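Valentin Sabatier marks out tables. He has done it at the Cirndale workshop since September, and before that he spent two years laying out sample boards at Tevier. We talked on 7 February 2023, over coffee that he forgot to drink.

His tool is blue tape, and he starts every surface the same way, with two strips.

"You put one down, then you put one across it," he said. "Where they meet is your zero. Everything gets measured from there."

The cross does not have to be perfect. Sabatier lets a line lean a little if the rest of the work can live with it.

"People pull it up and start over five times. I press it down and go on."
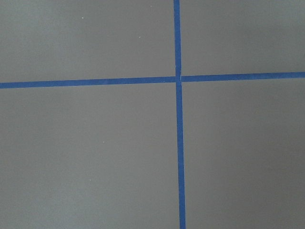
Paper and squares

For a big table he likes brown kraft paper, with the grid taped on top, lengthwise strips and crosswise strips. The long lines go first. A full grid takes him about 71 minutes, and he does not like to talk while he works.

"Paper is cheap and you can write on it," he said. "If it tears, you change it."

The squares make it easy to say where a thing goes. Apples are what he reaches for when he wants to try out a new grid — they roll, and a square tells you how far.

Sun is the one thing he complains about. It pales the paper and makes the far squares hard to judge.

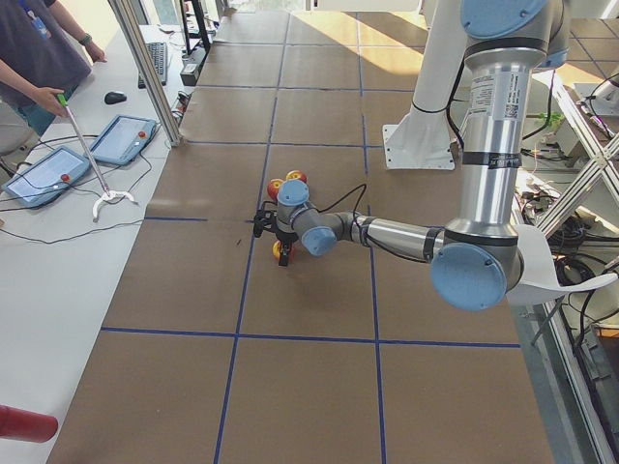 Does the tape leave marks when it comes off?

"Sometimes, on paper. It takes the top layer with it if you pull fast. Pull low and slow and most of it comes up clean."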